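Unit 6: Buying and budgeting for a two-arm cell

Handout goes with the October session. Bring it, I'm not printing more. If you missed unit 5 (floor plans, power, who signs what) read that first or the worksheet at the end won't make sense.

Starting point. Most teams price the arms, get a number they like, and stop. Then the order list triples. So we go backwards: task first, then the bench, then the arms, then everything hanging off them. Arms are the easy line on the sheet!!

Task sheet for this unit = packing. Bread into a bag, fruit into a bag. Soft handles, round things, things that roll.

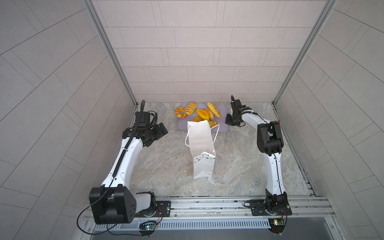 Kiri Mudgway
Lecturer, Equipment Planning

Look at how much of that is not arm. Corner posts, tiled walls on the sides and back, a front rail carrying both arms, mounting plates, vent grille, small circuit boards with their own wiring, cable sheath clipped along the link. Every one of those is a line. If it isn't on your sheet it still gets bought, only later, and out of somebody else's budget.

Lines people forget, in the order I see them forgotten:

- cables and cable management, plus spare cables (order spares the first time, shipping twice is silly)
- mounting hardware
- gripper fingers. Treat as consumable
- props. Trays, imitation food, paper bags. Bags tear, buy by the pack
- walls and floor surface
- setup hours. Hours are money even when it's your own staff

Props go in their own category. Do not bury them under "misc". Last year's group put everything under misc and had no idea what they'd spent by week 6.

Worked numbers, Birkthorpe plan (round two, after the cuts):

Frame, rail and plates: $732
Wall and floor surfacing: $532
Props, first batch: $60
Arms and grippers: quoted separately, see below

Check your addition. First three lines come to $1,324. Two people got something else on the draft.

Getting quotes. Ask for three, you will get two. Omgate quotes the arms with grippers included, Kundmont splits them out, so you can't lay the two side by side untill you've rebuilt one of them. Rebuild the Kundmont one, it's less work. Write down for each: what's in the box, lead time, who pays return shipping, what a replacement gripper costs on its own. The last one matters more than the discount.

Lead time is a budget item too. A bench waiting six weeks for one mounting plate is a bench you're paying for.
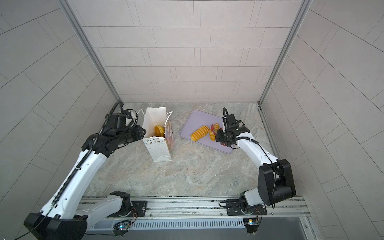

Birkthorpe, October

Fruit version of the task. Sliced fruit on a lavender cutting board, an open gift bag beside it, two arms on one rail as before. For the budget the question is what changes when the task changes. Go down your sheet and mark each line S (same) or N (new). Frame, S. Rail, S. Board and fruit, N. Fingers, put a question mark and come argue with me.

Then total only the N lines. That total is your cost per extra task, and it's what a manager will ask you for after the first demo. Have it ready.

Contingency. Pick a percent, write the percent down, write why. I don't mind which one you pick. "Felt right" loses the mark.

One cell or two? Sunee Wiriya did the Birhane plan and is coming in for the second half to talk through it. Short version: she planned two cells, bought one, and kept the second as a dated option with the price held. Ask her how she got the price held. Ask about spares as well, shared or per cell.

Worksheet, hand in next session:

1. Full line list for one packing cell, every line with a source
2. Same list marked S or N for the fruit task
3. Two quotes rebuilt to the same format
4. Contingency, with the reason
5. One line you would cut if told to cut, and what you'd loose by cutting it

One page, both sides ok. Names on it please. Questions before 4 pm, I leave after that.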